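Clillell open house, December

Andano promised a model apartment you could live in tomorrow. The brochure says 574 square feet. I paced it out and have my doubts. Parking was $17, and the tour skipped the water heater.
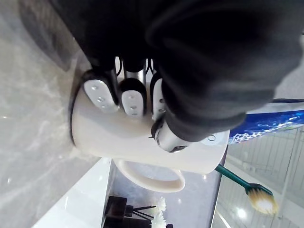
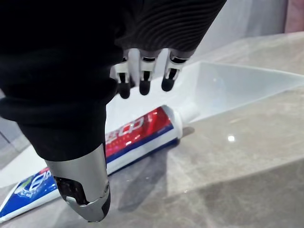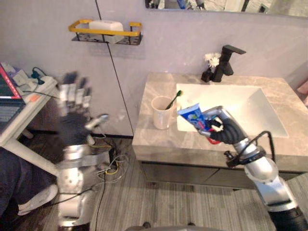
Leonilde Leitão wrote back that her sister's unit lost hot water twice in a month and the monthly fee still went up to $129. I asked the sales desk about that fee and got a pen.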